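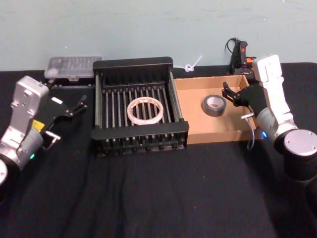
Our pair of Meltora arms on tape duty, dish rack and cardboard tray between them.

I really wanted to give the Meltora twin-arm kit a glowing write-up, and for the first few months I would have (I was telling everyone who'd stand still!). Setup took me an afternoon, the Junari software is friendly, and the grippers cope with most of the odd junk I give them. Then in February the right arm started freezing mid-reach. No warning, no error on the screen, it just stopped and sat there with its fingers open.
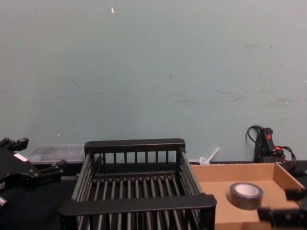 Grey duct tape in the tray, nothing in the rack.

I blamed the tape first, then the software, then myself. I reinstalled everything, slowed the arms right down, and still got five freezes in about 100 runs. What bothered me more was the restart. Clear the stop and the arm carries straight on to where it was headed, so if you've leaned in to move something, your hand's in the way. I've had one bruised knuckle and that was plenty.
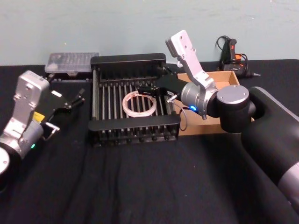 My money's on the cable, and I wish I'd looked there sooner. When I wiggled the plug at the gripper end I could bring the fault on whenever I liked. There's no clip or channel for it in the kit, so it hangs where it wants, and with a coil of tubing in the rack to go after, the right gripper has that thin black lead dropping past the rack's front corner. Every low reach is a chance to snag. Meltora support sent a new lead and were lovely, but it's the same length and the same floppy plug.
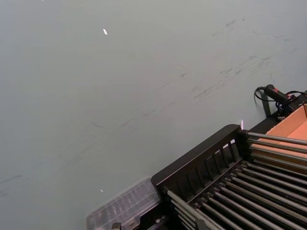
Cyril Wragg thinks I'm being too kind about it, and that an arm which resumes by itself after a fault should go back to the shop whatever the cable's doing. Fair enough. I'm keeping mine, with the speed down and the power off before I reach in, but it's 2 stars out of 5 until they fix that restart.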